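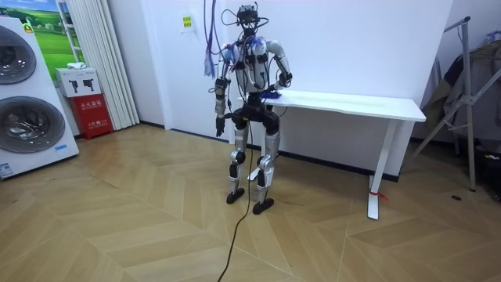 白色长桌旁的人形机器人，左手搭在桌沿

Inddale 儿童呼吸与过敏门诊招聘：儿科专科护士（家庭教育方向）、肺功能技师、随访协调员

我们要添人了！门诊在 Inddale 开到现在，登记在册的孩子已经有 1,623 名，去年一年新来的就有 376 名，最小的刚会坐，最大的快要转去成人科。候诊区常常很热闹，有人在搭积木，有人在练习对着储雾罐慢慢吸气，也有人一进门就问今天要不要吹“那个吹蜡烛的机器”（肺功能室屏幕上有一排动画蜡烛，孩子们都这么叫）。如果您喜欢和孩子打交道，也愿意花时间把一件事给家长讲透，请把这份招聘读完，我们非常希望认识您。

关于我们

门诊隶属 Urville 儿童医疗中心，主要看哮喘、反复喘息、过敏性鼻炎、食物过敏和慢性咳嗽。除了 Inddale 的主门诊，我们在 Davport 还有一个分诊点，地方小一些，负责复诊和肺功能检查。两边共用一套病历和一套排班，同事之间很熟，Davport 的早班护士会顺路把做好的教具带过来，主门诊做多了的海报也会往那边送。

负责门诊护理工作的是护士长 Rosário Bettencourt。她在儿科病房干了很多年，后来转到门诊，最坚持的一点是：每个新确诊的家庭都要有一次完整的、不赶时间的教育面谈。所以我们的新患教育时段单独排，不和普通复诊挤在一起。面谈时孩子也要参加，三岁的孩子可以给玩偶戴面罩，十来岁的孩子自己写行动计划，写完自己签名。

这两年我们一直在做一个叫 Prata 的家庭教育项目。起因很简单，急诊的同事发现不少孩子反复发作，家里药都有，用法却不对：有的吸入器没摇就喷，有的储雾罐阀门早就卡住了，有的家长看孩子不喘就把控制药停了。Prata 把门诊教育、电话随访和学校沟通连在了一起，目前有 275 个家庭在里面。孩子确诊之后，同一位护士会一直跟着这个家庭，从第一次面谈到第一个换季，再到开学。家长有问题知道该找谁，护士接起电话也知道对面是谁家的孩子，这种工作方式做起来真的很有意思。

这次招三个岗位，下面分开写。

岗位一：儿科专科护士（家庭教育方向），全职

您会是 Prata 项目里的责任护士，和现有同事分担家庭。日常工作有：

为新确诊的孩子和家长做教育面谈，讲清楚疾病是怎么回事、控制药和缓解药各管什么、什么情况下必须马上就医。
示范并核对吸入技术，每次复诊都重新看一遍，哪怕家长说已经很熟练了。
和医生一起为每个孩子制定书面行动计划，按孩子年龄选用图画版或文字版。
在食物过敏的孩子做口服激发试验时全程观察，按规程记录体征，出现反应时按流程处理并呼叫医生。
教家长、老师和年龄较大的孩子使用肾上腺素自动注射笔（用训练笔练习）。
按计划做电话随访，把家长反映的情况记入病历，需要提前复诊的及时转给医生。
每学期和学校校医或保健老师沟通，去学校讲课时由两位护士同行。

我们希望您：

持有有效的注册护士执业资格。
有儿科临床工作经验，病房、急诊、门诊、社区都可以。
熟悉儿童急性呼吸道症状的评估，持有儿童高级生命支持证书，或愿意在入职后取得（费用由我们承担）。
能用普通人听得懂的话解释医学问题，能耐心听完一位焦虑的父亲把昨晚的事从头讲到尾。
写记录清楚、及时。

做过哮喘教育、过敏专科或慢病管理的，我们会特别高兴。没有做过也欢迎，我们现在的同事里有从新生儿科来的，也有从骨科病房来的，带教安排得很扎实。

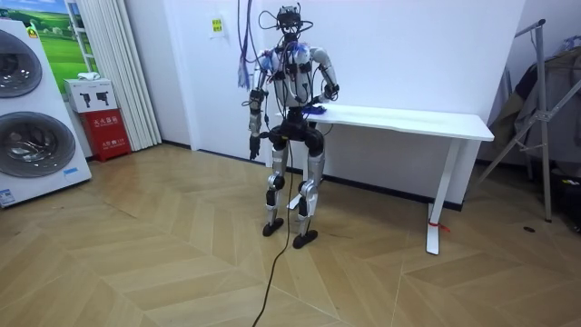
带教怎么安排，很多应聘的朋友都会问，在这里多写几句。入职头两周您不单独接家庭，主要是跟诊：跟医生门诊，跟肺功能室，跟责任护士的面谈，也会去 Davport 待上几个半天。第三周开始由您主谈，带教老师坐在旁边，谈完一起回看，哪句话家长皱了眉头，哪一步示范得太快，都可以聊。口服激发试验的观察另有一套考核，要跟满 10 次并通过操作考核之后才会独立值守。觉得还没准备好，可以多跟几次，这不影响转正。

我们还有一个每周固定的病例讨论，午饭时间开，门诊提供简餐。讨论的内容很杂，上个月讲过一个总在游泳课后咳嗽的女孩，也讲过怎么和不肯戴面罩的两岁孩子商量。护士、技师、协调员轮流主持，新同事通常在第二个月会轮到第一次，题目自己选。

岗位二：肺功能技师，全职，主门诊与 Davport 轮班

肺功能室是整个门诊里孩子们又爱又怕的地方。一个五岁的孩子能不能吹出一条可用的曲线，很大程度上要看技师的本事，我们现在的技师能把“再来一次”说得像在邀请人玩游戏。您的工作有：

为五岁以上的孩子做肺通气功能检查和支气管舒张试验。
为年龄更小、配合有困难的孩子做脉冲振荡检查。
做呼出气一氧化氮检测和皮肤点刺试验，并准确记录结果。
每天开诊前完成仪器定标和质控，做好登记。
按感控要求处理管路、咬嘴和滤器。
判断每次检查的质量，写明孩子的配合情况，供医生读报告时参考。

我们希望您：

有医学检验技术、呼吸治疗、护理或相关专业背景。
独立做过肺功能检查，儿童或成人都可以；只做过成人的，我们会安排儿童部分的培训。
对质控认真，曲线不合格就重新做，不凑数。
声音亮一点更好，孩子用力吹气的时候，屋里总要有人大声加油！

轮班安排提前一个月公布，去 Davport 的日子有班车，早上七点一刻从主门诊出发，下午看诊结束后返回。自己开车的同事可以报销油费和停车费。

岗位三：随访协调员，兼职或全职均可

这个岗位不要求医学背景，但对 Prata 来说缺不得。家长第一次打来电话，多半是协调员接的；孩子失约了，也是协调员最先发现。您的工作有：

安排 Prata 家庭的随访时间，协调医生、护士和肺功能室的排班。
接听家长来电，记录问题，按照分诊表转给护士；凡是提到呼吸困难、嘴唇发紫、过敏反应的来电，立即转接，不做判断。
在换季和开学之前发出提醒，核对学校用药授权书有没有更新。
整理教育材料，补充教具，登记训练笔和储雾罐的借出与归还。
协助组织家长聚会，每季度一次，一般在 Sunday 上午，值班后另行安排调休。

我们希望您：

做事有条理，同时处理几件事也不会乱。
电话里语气平和，能安抚着急的人。
会用常见的办公软件，愿意学习我们的预约系统。
除中文之外还会其他语言的请一定写在简历里，我们有不少家庭在家里讲别的语言，能用母语听懂用药说明，对他们帮助很大。

兼职每周工作三个半天，时间可以商量，有孩子要接送的同事一直是这么排的。

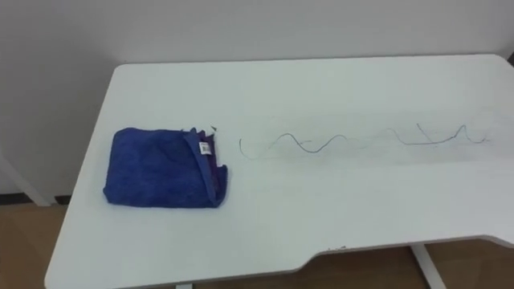
待遇与福利

薪酬按照 Urville 儿童医疗中心的统一薪级执行，既往相关工作年限全部计入，面试通过后会收到书面的定级说明。三个岗位都享有社会保险和带薪年假，全职岗位另有继续教育假，专科证书的考试费和复训费由门诊承担。夜班没有，门诊不设夜诊；周六上午有半天门诊，护士和技师轮流值班，每月通常轮到一次。

员工自己的孩子在本中心就诊享受优惠，具体办法在入职时会发给您。更衣室和淋浴都有，骑车上班很方便。休息室的咖啡机今年换了新的，大家评价不错。

几个常被问到的问题

应届毕业生可以申请吗？随访协调员岗位可以。肺功能技师岗位，如果实习期间在肺功能室待过足够长的时间，也可以申请，请在信里写明实习内容和带教老师的评语。护士岗位需要已有儿科临床经验，应届的朋友可以先留意中心的轮转培训计划，轮转里有一站就在我们门诊。

离开临床几年了，还能回来吗？欢迎！我们有同事在家带了几年孩子之后回来，头一个月每天翻笔记，现在已经在带别人了。执业资格需要在入职前恢复有效，我们可以协助办理手续，带教期也可以相应延长。

可以只在 Davport 上班吗？目前护士岗位以主门诊为主，技师岗位两边轮班。如果您住在 Davport 附近，请在申请里注明，排班时会尽量照顾，但不能保证固定在一处。

自己有哮喘或过敏，会不会不合适？门诊里好几位同事自己就用吸入器，其中两位小时候还是我们医生的病人。如果对乳胶或某些食物过敏，请在体检时告诉我们，好在激发试验排班时作调整。

男护士招不招？当然招。有些正处在青春期的男孩，跟男护士聊起忘记用药的事会坦率得多。

试用期多长？三个月，期间工资不打折。试用期中间会有一次正式的谈话，由护士长和带教老师一起参加，您对工作有什么意见也请在这时候提出来。去年有位新同事提议把行动计划做成可以贴在冰箱上的磁贴，现在 Prata 的每个家庭都领了一张。

申请办法

请准备以下材料：

简历一份，不超过两页，写明希望申请的岗位。
申请信一封，一页以内。不需要客套话，跟我们讲一件您和孩子或家长打交道时印象深的事就很好，顺利的不顺利的都行。请隐去患者姓名和能认出本人的信息。
执业资格及相关证书的复印件（随访协调员不需要）。
两位推荐人的联系方式，其中一位应是近期的直接主管。我们只在发出录用意向之后才会联系推荐人，并且会事先告诉您。

材料可以通过 Urville 儿童医疗中心网站的招聘页面提交，也可以装进信封，写上“门诊护理组 Rosário Bettencourt 收”，交到 Inddale 主门诊前台。申请截止到 May 月底，收到材料之后我们会陆续安排面试，早交的早见面，不必等到最后几天。

面试分两部分。先是和护士长、一位医生、一位同岗位同事的谈话，四十分钟左右。之后是一个小练习：护士岗位会请您给一位“家长”（由同事扮演）讲解储雾罐怎么用；技师岗位会请您看几条曲线，说说哪些可以接受、哪些要重做；协调员岗位会模拟接一通电话。练习不设标准答案，我们想看看您平时是怎么和人说话的，用到的教具现场都有，不用自己带。

面试之后，无论结果如何，两周之内都会收到回复。没有录用的，如果您愿意听，护士长可以打电话跟您谈谈面试中的情况。

申请之前想先来看看的，也非常欢迎。我们每周安排一次门诊参观，下午四点开始，由当班护士带着走一圈，看看面谈室、肺功能室和观察区，再坐下来聊聊。参观需要提前在前台登记，进入诊疗区要佩戴口罩，有孩子正在就诊的房间不进入，请勿拍照。有咳嗽、发热等症状请改期，我们会为您另约时间。

面试和参观如果需要无障碍设施、手语翻译或其他协助，登记时告诉前台即可。录用之后需要完成健康体检、疫苗接种核查，以及儿童工作人员的背景审查，费用都由中心支付。

入职时间可以商量，护士岗位最希望在秋季开学之前到岗，那是一年里来电最多的时候，Prata 的家庭也正好要更新学校的行动计划。期待收到您的信！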